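Flinia workshop asks for two robot arms in next year's budget

Oct 20, 2019

The repair workshop at Flinia has put two robot arms at the top of its equipment request for next year, and the planning of the work cell was presented to the staff before the request goes to the owners. The arms would do the sorting of returned items, a task which is today done by hand on both shifts.

Yareli Meléndez, who prepared the request, told the meeting that the workshop received 286 returned boxes in July. Each box can contain tools, bottles of cleaning liquid, small parts and sometimes things that do not belong to the customer's order at all. All of it must be taken out, placed on a table and sent to the correct shelf.

"We do not want to buy first and think later," Meléndez said. "For this reason we made the cell in simulation, and we moved the arms and the table until we were satisfied."

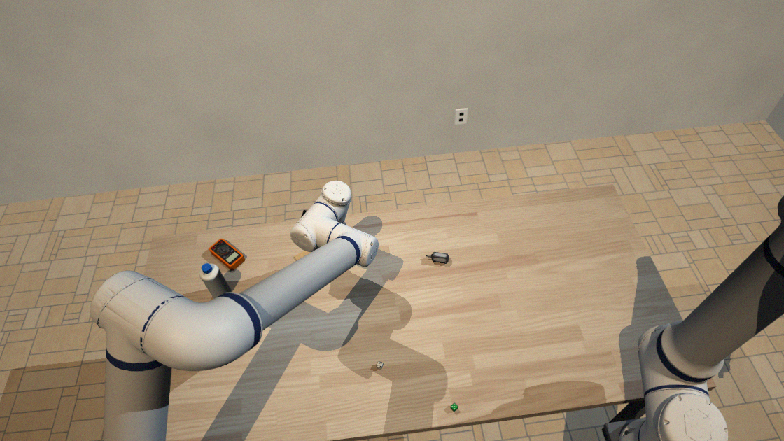
The size of the table was the first question, and it has a direct effect on the price. A smaller table is cheaper, but the planners wanted space for objects of very different size to lie apart from each other. In the simulated cell an orange multimeter and a white bottle with a blue cap share the wooden top with dice, one of them green and placed close to the front edge. The dice are there to represent the smallest parts that the workshop receives. Meléndez said that a large object is rarely a problem for the planning, while a small one decides which gripper must be ordered and how exact the arm has to be.

Two suppliers were asked for an offer. Rorndale proposes to deliver the complete cell, with table, arms, grippers and installation, as one contract. Mavus sells only the arms and the grippers, and the workshop would have to build the rest. The Mavus offer is lower at first sight – but it does not include training, and the spare fingers for the grippers are charged separately.

The staff asked several questions about these extra costs. One technician wanted to know who pays if a gripper is damaged in the first weeks. According to Meléndez, Rorndale covers this during the installation period and Mavus does not. She has asked both companies to put their conditions in writing, so that the offers can be compared line by line. 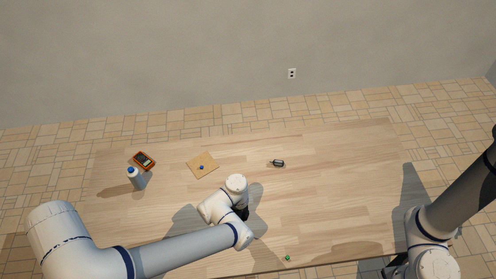
The request also contains money for things that are easily forgotten in a budget of this kind. The floor in the sorting room has to be checked before anything heavy is mounted, and a new electrical line is needed. The local company Bautista has already visited the room and will send a price for both jobs. There is also a sum for 200 hours of staff time, to be used for training and for preparing the list of objects that the arms should learn to handle first.

It was discussed if one arm would be enough for the beginning. Meléndez explained that this possibility was studied and is still described in the request as the second option. With one arm, the workshop would save a good part of the purchase price, but the table would have to be shorter and the second arm could not be added later without new mounting work. The planners therefore prefer to order both together.
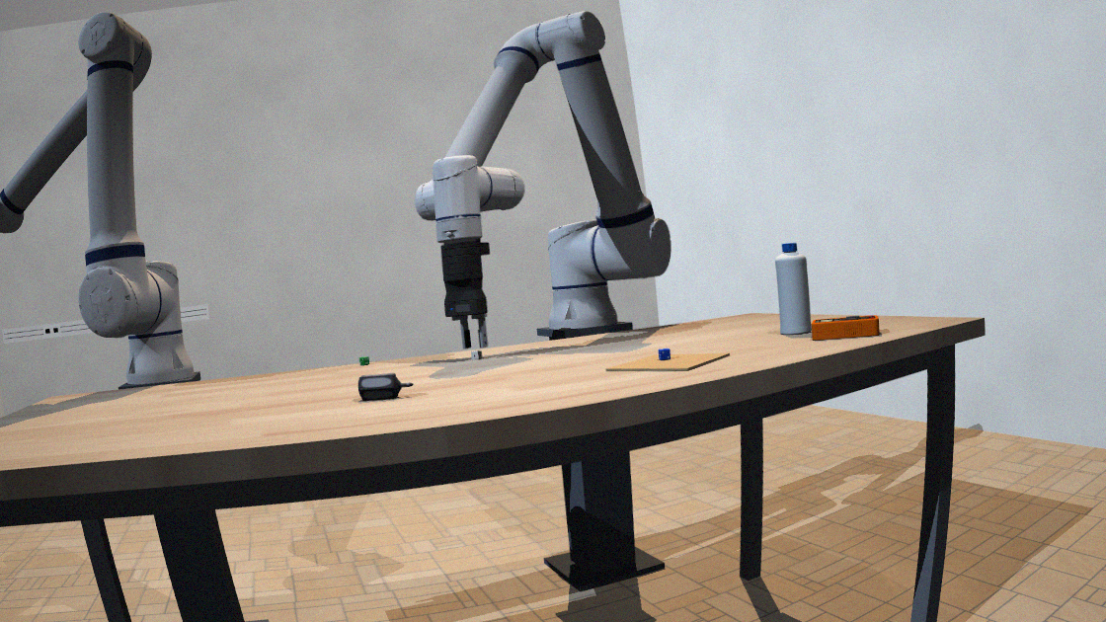
If the owners agree, the order will be placed in the first quarter and the installation should take 4 weeks. During this time the sorting will continue by hand in the packing room next door. No positions will be removed, the management confirmed at the meeting – the people who sort today will be offered work in repair, where customers are now waiting longer than they should.

Employees who want to read the full request, with both offers and the drawings of the room, can ask for a copy at the workshop office. Written comments are accepted until the end of the month and will be attached to the request.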